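HELP WANTED - bench hands, desktop teardown and rebuild, Noiphan refurb shop

Posted by Jirayu Nuchit, shop lead

We need 5 people for the desktop line, starting February. Old office towers come in, get opened, checked, cleaned, fixed up if they can be, and go out again to schools and small offices. What can't be fixed gets stripped for parts. Big load coming from Lanside, 367 units, and we are already behind on the last one.

What you'd do
Open cases, pull side panels, blow out dust
Take out and test memory, drives, power supplies
Sort screws (yes, all of them)
Log every unit in Sterkano, our stock system. We teach you, takes a morning
Put good machines back together, boot, wipe, label

What we want
Steady hands, decent eyesight, glasses fine
OK standing most of a shift
Can lift a full tower onto a bench
Some time spent inside a PC, your own counts. No certificate needed
Reads and writes enough English for the log

Nice to have: soldering, knowing old boards by sight, forklift ticket.

Hours
Early shift starts 6 a.m., late shift starts 2 p.m. Tell us which one you want, we try but no promises. Part time possible on lates only.

Pay
699 a week full time, before tax. Paid lunch. Gloves, wrist straps and drivers supplied, please don't bring your own magnetic ones, we've had arguements about it.

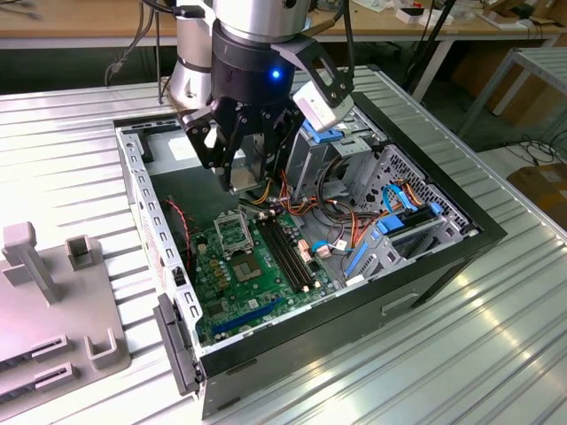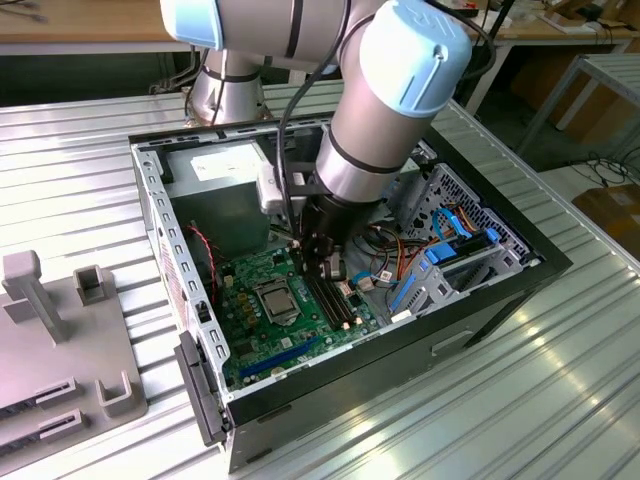
First week is paid training and you sit with somebody from the crew the whole time. You learn one model of tower properly before you touch a second. Case goes down on its side, panel off, then you work through the board: memory slots with the white latches, the CPU socket, power supply up in the corner. After that its the wiring, and you don't yank on the thin red and black one. By the end of the week you should be able to say what's missing from a case without looking at the sheet.

To apply
Come by Unit 202, Nurkden yard, any time before 4 p.m. and ask for Jirayu. Or leave a note at the front desk with your name, phone, wich shift and what you've worked on. Short is fine. No résumé needed but bring one if you have it. Bench test is 20 minutes, same visit if there's a seat free. Closed shoes please or we can't let you on the floor.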